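How I watch a long film series without getting spoiled

I've been running a little film blog out of Hekthorpe for a few years now, and the thing people email me about most isn't reviews, it's spoilers. How do I manage to go into the last part of a big trilogy knowing next to nothing? Well, I got burned badly once (the end of the second Vainio film, read out to me by a stranger's comment under a cake recipe!) and since then I've had a system. It takes an evening to set up and then you can mostly forget it.

Step 1: Make your mute list

Start with the title, then the short versions of the title, then the character names. People always forget the character names. For the last Bultus film I also muted the director, the composer and the word "post-credits", and that caught loads. My list had 22 entries by the end, which sounds like a lot but I typed it all in while the kettle boiled.

Don't mute anything too ordinary. I once muted "Mason" and lost touch with my cousin until January.

Step 2: Sort out your video recommendations

This is where most spoilers get through, because thumbnails don't care about your mute list. Clear your watch history for anything to do with the series, then tell the site you're not interested every time a trailer breakdown pops up. Do it for a few days running and it does learn. Turn off autoplay as well -- I mean it, I lost a whole twist to autoplay while I was doing the washing up.
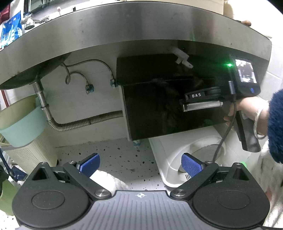

Step 3: Decide what you'll allow

Everyone's line is different. Mine is the first teaser and the poster, and then I'm out. Esko Koskela, who I co-write the blog with, watches every trailer but won't read cast lists, and he's perfectly happy. Write your line down somewhere before the marketing gets going, otherwise you'll talk yourself into "just the one clip".

Step 4: Rewatch the earlier films

Pick the versions you want first. The second Dason film runs 4 minutes longer in the extended cut and there's a scene in there that I think matters. Keep your own notes as you go and stay off the fan wiki, even for a quick check of somebody's name, as those pages get updated the minute the previews start.

Step 5: Book early and keep your headphones on

Go for the first showing you can manage. I wear headphones in the foyer with nothing playing, and take them off when the adverts start. Afterwards, go back and delete the mute list, or you'll wonder why all your friends have gone so quiet.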